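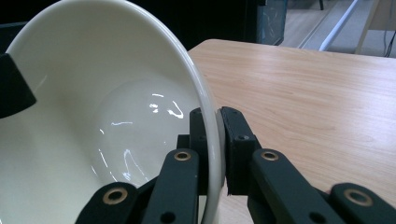 Según Åsmund Fjeld, una nota al pie del traductor es siempre una derrota, y un libro con muchas notas es un libro a medio traducir. Lo escribió en respuesta a mi columna de septiembre y le agradezco la franqueza. No estoy de acuerdo, y voy a explicar por qué con un caso que conozco bien, el de Celtorance.

Celtorance es una novela de 400 páginas que en castellano existe en dos versiones. La primera la publicó Reravia y lleva 152 notas. La segunda es de Carkix, salió 30 años después y lleva 2. He leído ambas enteras, la segunda con la primera abierta al lado, y durante buena parte de la lectura pensé que la de Carkix era mejor. Es más ágil, los diálogos suenan a gente hablando y han desaparecido varios giros que ya estaban viejos cuando se imprimieron.

El problema aparece en los capítulos de la herencia. En el original, los hermanos dejan de tutearse en mitad de una comida y eso decide el resto del libro. La versión antigua pone una nota de tres líneas que explica el uso de cada tratamiento en esa región y a quién se le retira. La nueva lo resuelve con un «usted» y sigue adelante. Un lector español entiende que hay frialdad. Lo que no entiende es que uno de los hermanos acaba de quedar fuera de la familia, y por eso le parecerá exagerada la reacción de la madre veinte páginas más tarde.

Fjeld diría que el traductor debía haber encontrado la manera de meterlo en la frase. A veces se puede. Otras veces, meterlo en la frase obliga al personaje a decir algo que jamás diría, y entonces tenemos a un campesino explicándole a su hermano las costumbres que los dos conocen desde niños. Eso me molesta bastante más que un numerito volado. 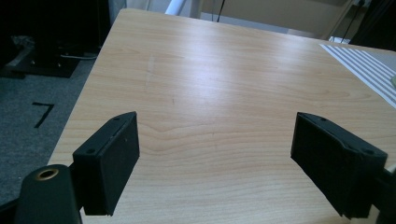
Una nota interrumpe, claro. La cuestión es cuánto. Cuando es breve y está donde hace falta, el lector baja la vista, la lee y vuelve al párrafo. Le pasa al texto lo que a la madera clara de esta mesa con el roce pálido que tiene un poco a la izquierda: se nota, la veta parece alterada en ese punto y se sigue viendo una mesa. Otra cosa son las notas que compiten con la novela, y de esas la edición de Reravia tiene muchas. No necesito saber la altura de un monte que se menciona de pasada ni la biografía de un general que da nombre a una calle.

También hay un asunto de oficio. El traductor que anota firma una decisión, dice «aquí había esto y he puesto esto otro», y permite que se la discutan. El que no anota decide igual. Egilsson, que publica bastante literatura traducida, pasa las notas al final del volumen y las limita a lo que afecta a la comprensión de la trama. No me entusiasma ir y venir con dos marcapáginas, pero me parece un arreglo decente y lo prefiero a la página limpia a toda costa.

Sospecho que la mala fama de la nota tiene más que ver con la venta que con la literatura. Un pie de página huele a libro de texto, y las editoriales temen que quien lo hojee en la librería lo devuelva a la mesa de novedades. Puede que acierten en eso. Aun así, quien ha pagado la novela tiene derecho a enterarse de lo que ocurre en esa comida, y en la edición de Carkix, hoy por hoy, no se entera. Bastaba con una tercera nota.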